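Search this site Enter keywords Search

Geten Small Shops Project: progress report to the Skirnell Fund, second period

Submitted by the Petrenko Office for Village Trade 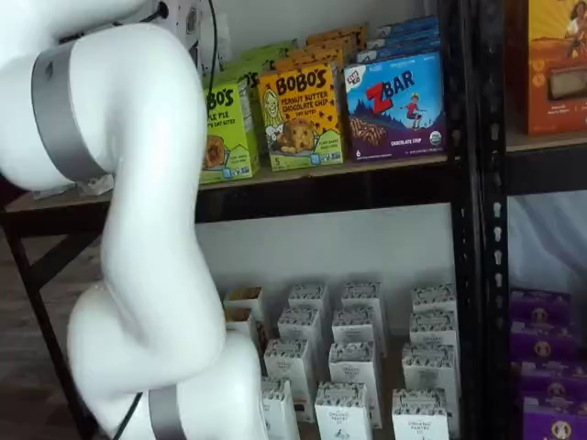

Purpose of this report

With this report we inform the Fund about the work in the second period of the grant. The first report described how we chose the shops and how the agreement with each shop was made, and we do not repeat it. The present report covers what was done from the start of autumn until the end of March, what was delayed, and what we ask the Fund to decide before the last period begins.

The aim of the project has not changed. We want the small food shops in the Geten valley to throw away less packaged food, and to be able to sell at a fair reduced price the goods which are near to their date. The shopkeepers themselves asked for this help. In the villages the shop is often the only place to buy food without a car or a bus, and the owners work with very small profit. When a carton of biscuits goes out of date in the storeroom, it is a real loss for the household that owns the shop.

Situation in the shops

Three shops take part, as planned. All of them remained in the project during the winter, which we were not sure about when we wrote the first report. The shop in the upper village closed for a part of January, when the road was difficult and the owner's family was ill, but it opened again and the records were continued from the day of opening. We have left the missing weeks blank in our tables. We considered filling them with an average from the other shops, but the upper shop sells in such a different way that the result would be misleading.

The shop near the station has the most customers and also the most waste. A large part of its trade comes from people who are waiting for the morning train, and they buy drinks and snacks in small packets. If the weather is bad they do not come early to the station and the goods stay. The owner had the habit of ordering the same quantity every time, and to change this was a slow process which needed several visits.

The lower shop is the smallest. It is run very carefully and had little waste already at the beginning. We keep it in the project mainly as a place to learn from. Many of the practical ideas in the guidance sheet come from this shop, for example the use of a coloured string to tie together the cartons that must be opened first.

Work done: the stock book

The main activity was to introduce the stock book. It is a simple paper book with a page for every group of goods. When a delivery arrives, the shopkeeper writes the name of the product, the quantity and the earliest date on the packets. Once in the week the book is compared with the shelves and with the storeroom. If the date is coming near, the line is marked with a pencil and the goods are moved to the front.

We had first prepared a version for the telephone. It was tested in the station shop during the autumn, and the owner was patient with it, but it was not a success. The signal in the storeroom is weak and the entries were lost more than once. Also it was not comfortable to hold the telephone and open a carton in the same time. After this we decided to use paper in all the shops. The money which was foreseen for the telephone version has not been fully used, and we return to this point in the section on the budget.

The paper book was changed twice. In the first version there was one line for each delivery, and the shopkeepers found it too narrow. In the second version we made the lines wider but then the pages were full too quickly. The book used now has a wide line and a thinner cover, and it can lie open flat beside the till. This seems a small matter. For the person who uses it every day it is important, and the entries became more regular after the change.

Work done: ordering

The supplier for dry goods in all the shops is Trukitz. At the beginning of the period the smallest order for most of the products was a full carton, and for a small shop a full carton of one kind of cracker can be too much for the season. We wrote to Trukitz in the autumn and had a meeting at their warehouse in the winter. The meeting was friendly. They explained that to open cartons costs them working time, and that they had tried it before with other customers and stopped.

In the end we agreed on a trial with mixed cartons. A mixed carton contains several products of the same price group, packed for the shops in our project only. The price for the shop is slightly higher for each packet. The trial started in February, so it is too early to say if the higher price is balanced by less waste. The upper shop is very content with it. The station shop prefers the full cartons for its best-selling goods and uses the mixed ones only for new products, and we think this is reasonable.

There was one misunderstanding, which we report for completeness. The first mixed cartons were sent to the upper shop with an invoice for full cartons. It was corrected by Trukitz without discussion, but the correction took some weeks and the shopkeeper had to pay first and wait. We have now asked that a copy of each invoice is sent also to our office during the trial.

Work done: reduced prices

Selling at a reduced price was the part with the most doubts. Two of the shopkeepers were afraid that regular customers would wait for the lower price and stop buying at the full one. Another worry was that people would feel ashamed to take from a reduced shelf in a village where everybody knows each other.

We tried different arrangements. A separate shelf with a sign was used in the station shop, and there it works well, as many customers are passing through. In the upper village the separate shelf was almost not used. The owner then placed the reduced goods between the normal ones, with a small yellow label on the packet, and the sales were better. In the lower shop the owner simply tells the customers at the till. This is not something that we can put in a guidance sheet as a method, but we mention it.

Our office also prepared a short leaflet for customers about the difference between the date for safety and the date for best quality. It is written in plain words and has no pictures of rotten food, which the shopkeepers did not want near their counter. About 1,000 copies were printed and given out in the shops, at the school and in the waiting room of the health centre. Some parents asked the school for a longer explanation, and a teacher has used the leaflet in a lesson.

What we observed

The records are not complete enough for a strong conclusion. We can say that the waste of biscuits, crackers and cereal went down in the station shop from the autumn to the spring, and that the shopkeeper attributes this to the change in ordering. In the upper shop the winter closing makes the comparison difficult. In the lower shop there is little difference.

Drinks are still a problem in every shop. The date on the bottles is printed in a light colour and is easily missed. Larger reading glasses were suggested, as a joke, at one of our visits, and after that we bought a hand lamp for every storeroom. The lamps are cheap and they are used daily, also for other purposes.

We observed too that the stock book depends very much on one person. If the owner is away and a relative keeps the shop, the book is often not filled. In the next period we would like to spend an afternoon with the relatives who help, in each shop, and show them the pages slowly.

Delays

The exchange visit between the shopkeepers did not take place. It was planned for the winter, and to leave the shop for a whole day was not possible for any of them. We now propose to hold it in the early evening, at 6 p.m., after closing time, in the lower shop.

The final text of the guidance sheet is also late. The draft is ready, but we wish to include the first results from the mixed cartons, and we prefer to send it later than to send it twice.

Budget

Spending on travel was a little higher than planned, on account of the additional visits to the station shop. Printing was lower - the local printer gave us a good price for the leaflet and the books together. Spending on the telephone version stopped after the autumn. The full table is attached to the copy sent by post.

Requests to the Fund

We kindly ask the Fund to agree with the following changes:

- to move the unused money for the telephone version to printing and to travel
- to accept the guidance sheet together with the final report, and not before it
- to allow the mixed carton trial to continue until the end of the grant, with a small contribution to the difference in price for the upper shop

If the last point is not possible within the rules of the Fund, we would be grateful to know it early, so that the shop can plan its summer orders. The next order period with Trukitz begins in May.

Petrenko Office for Village Trade, Geten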